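Eltasex Ellix — laundry handling arm
Demonstration days and equipment details

The Ellix is a single-arm unit for loading and unloading front-loading washers and tumble dryers. It is supplied by Eltasex and can be seen working at the Drokenholm demonstration room, where visitors can bring their own washing and watch it handled.
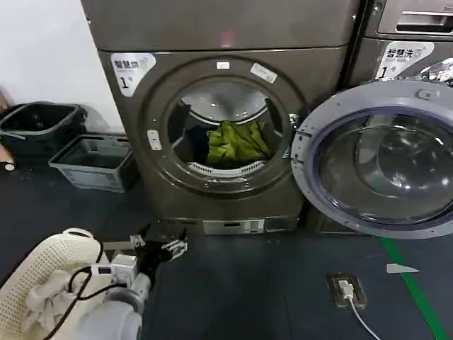

Most people who enquire have already read the specification and want to know how the arm copes with a drum they did not choose, in a room that was not built for it. The demonstration is set up to answer that. We use ordinary front-loading machines, with the dryer and the washer next to each other, plain plastic laundry baskets on the floor, and mixed clothing. Nothing is sewn into the garments and there are no markers inside the drum.

What you will see

A session lasts two hours and begins at 10 am or 2 pm. The first part is unloading. The arm reaches into the open drum, takes hold of whatever is nearest and brings it out to a basket. It does not sort by colour or fold. Single garments are the usual case, but tangled items often come out together and the operator does not step in to separate them.

The second part is transfer from washer to dryer. Wet cotton is heavier and clings to the drum wall, so this is slower. Visitors who run a commercial laundry tend to be most interested in this part, and we are happy to repeat it with a different load.

Opening and closing doors is shown last. Door handling has to be taught for each model of machine, and it takes an engineer most of a morning. If you send us the make and model of your machines before you come, we can tell you whether we already have a door routine for them.

There is time at the end for questions. You may also try the teaching pendant — no experience needed, and the speed is limited.

Bringing your own load

Please bring no more than 7 kg, dry weight, in a bag with your name on it. Towels, sheets, workwear and sports kit are all fine. Very long items such as double duvet covers can be tried but are not covered by the standard software. Please leave out anything with loose beads or open hooks, and anything you would be sorry to see snagged.

Equipment details

Lowest working height: 460 mm from floor to drum centre
Gripper: two jaws, powered, with replaceable pads
Covers: removable, wipe clean
Control: Prosser cabinet, floor standing, with pendant
Supply: single phase
Doors: front-loading only, taught per model
Languages on pendant: English, German, Danish

The arm is not suitable for top-loading machines. Stacked machines can be served, but the upper drum needs the tall column, which is ordered separately and adds three weeks to delivery.

Hire and purchase

Monthly hire is £2,960 excluding VAT, with a minimum term of six months. This covers installation, teaching for up to 2 door types, one service visit and telephone support on working days. Further door types are charged at the engineer's day rate. Purchase prices are given on request after a site survey.

Replacement jaw pads are sold in pairs. Sites running two shifts should keep a spare pair.

Visiting Drokenholm

Places are limited to six per session and should be booked through the enquiry form. The next block of open sessions is in July. Private visits can be arranged outside this for groups of three or more — please give us ten working days' notice.

Flat, closed shoes must be worn. Parking is at the rear of the building, and the entrance from the car park is step-free. Tea and coffee are provided, but there is no canteen on site.

Related pages: Ellix tall column / Jaw pads and covers / Site survey checklist / Book a demonstration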